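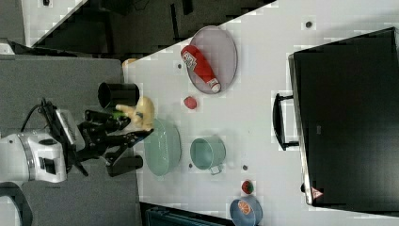
Llevo desde febrero intentando aprender a cocinar sin receta, y avanzo más despacio de lo que pensaba. Tengo 41 años y hasta hace poco cenaba lo que pidiera el cuerpo al llegar a casa, casi siempre pan con algo. Lo primero que cambié fue la fruta. Un cuenco redondo de color verde menta y un plátano amarillo a mano dan más ganas de merendar bien que una bolsa cerrada en la nevera, y desde que dejo la fruta a la vista compro menos galletas. No es un gran descubrimiento, mi madre lo hacía igual.

Lo segundo fue el arroz. Durante años lo he hecho mal: mucha agua, fuego fuerte y a escurrir. Shaohua Jiang, que trabajó conmigo en Avdale antes de que cerraran la oficina, me explicó por teléfono cómo lo hacía en su casa. Lavar el grano hasta que el agua salga casi clara, poner el agua justa, tapar, bajar el fuego en cuanto hierve y dejarlo 10 minutos tapado después de apagar. No levantar la tapa. Yo la levantaba siempre. La primera vez se me pegó el fondo y la segunda quedó bien.

Con el arroz resuelto ya hay media cena. Lo que hago ahora casi todas las semanas es una olla grande para dos días. El primero lo como con verduras salteadas y un huevo, y el segundo lo paso por la sartén con lo que quede — cebolla, un trozo de calabacín, el final de una lata de atún. El arroz del día anterior se saltea mejor porque está más seco. Lo enfrío pronto y va a la nevera en un recipiente bajo, no en la olla.

Las legumbres me cuestan más. He probado a remojar garbanzos por la noche y se me olvida la mitad de las veces, así que tengo botes. Los del súper de abajo vienen bastante salados, los enjuago y listo. Con las lentejas pardinas no hace falta remojo y ahí sí cocino desde cero: sofrito de cebolla y zanahoria, pimentón fuera del fuego para que no se queme, laurel y agua fría. Les pongo una patata cortada a golpes, que espesa el caldo.

También he apuntado lo que gasto, por curiosidad. De febrero a octubre, 1.827 euros en comida para una persona, sin contar bares. El año anterior no lo apunté, de modo que no puedo comparar, pero la cuenta llega a fin de mes con algo más de aire. Lo que más sube el ticket es el queso. No pienso dejarlo.

Cosas que no me han salido: el pan (dos intentos, dos ladrillos), la mayonesa y cualquier pescado que no sea merluza. La tortilla va por rachas. He aprendido a cuajarla a fuego medio y a no darle la vuelta con un plato más pequeño que la sartén, que es un error que se comete una sola vez y se limpia durante 20 minutos.

Lo del cuchillo lo dejo para otra entrada. Compré uno decente en Goruvwood, la ferretería de la esquina, y cambia mucho picar cebolla con algo que corta. Me falta aprender a afilarlo. El dueño me enseñó el ángulo con una piedra, yo asentí y al llegar a casa ya no me acordaba.

Esta semana toca probar el caldo de verduras con las pieles y los tallos que voy guardando en el congelador. Tengo ya una bolsa llena, sobre todo de puerro. Si alguien lo hace en olla rápida, que me diga cuánto tiempo lo deja.

2 de noviembre de 2025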